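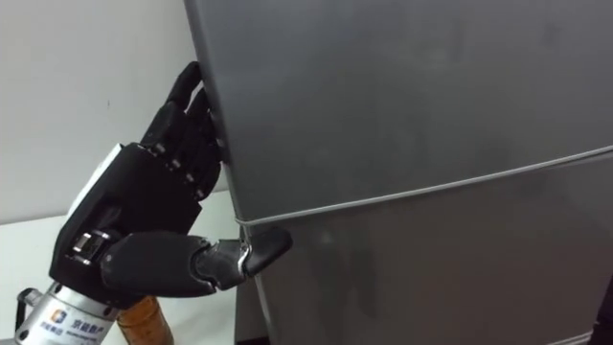
Figure 1. Fingers hooked on the edge of the upper door, thumb at the seam between the doors.

Courses > Robot Learning > Unit 6 > Reading a Success Rate

Handout: the Kiltville door-opening result

Read the Kiltville report before you read this. Its headline is that a policy trained on 1624 teleoperated demonstrations opens household doors with a five-fingered hand, and that adding contact labels to the last stretch of each demonstration is what makes the difference. I believe the first half. The second half needs more work than the authors gave it.

Start with the grasp in Figure 1. A hooked grip like this forgives a lot. If the fingers get around a rounded edge, the arm can be off by a fair margin and still pull. So ask yourself how much of the success belongs to the policy and how much to the shape of the door. Šimkus raised this in his reply to the report and got a one-line answer.

Then look at the test set. There were 450 trials, which sounds like plenty, but only 38 began from a robot position not covered in training. The report pools them with the rest. When you pull the 38 out, the gap between the labeled and unlabeled versions gets small enough that I would not bet on it - and the authors give no interval for it anywhere.

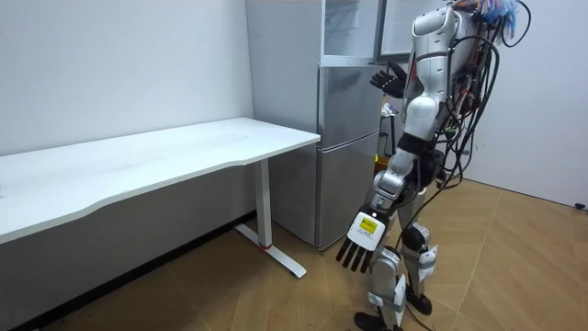
Where the robot stands matters more than the report lets on. With a humanoid body you choose the feet first and the arm has to live with it. Stand too close and the door has nowhere to swing. Stand too far and the elbow is nearly straight when the pull begins. The Flonent baseline was run from one fixed spot, while the new method got to pick among several. That alone could account for the difference, and it would have been cheap to check.

One more complaint. "Success" means the door moved past a threshold angle. A door that is yanked counts the same as a door that is opened. Kazlauskienė scores force as well as angle, and under that kind of scoring I suspect the ranking would change, though I can't show it.

For section:

1. Write down the comparison you would need to credit the contact labels. Keep it under 112 trials.
2. Find the sentence in the report where "opens doors" turns into "manipulates appliances." What evidence sits between the two?
3. Read Šimkus's reply, Edgars's version with the appendix, and say where he overstates his own case. He does, at least once.

Holevley data is on the course drive. The July files use the old joint order.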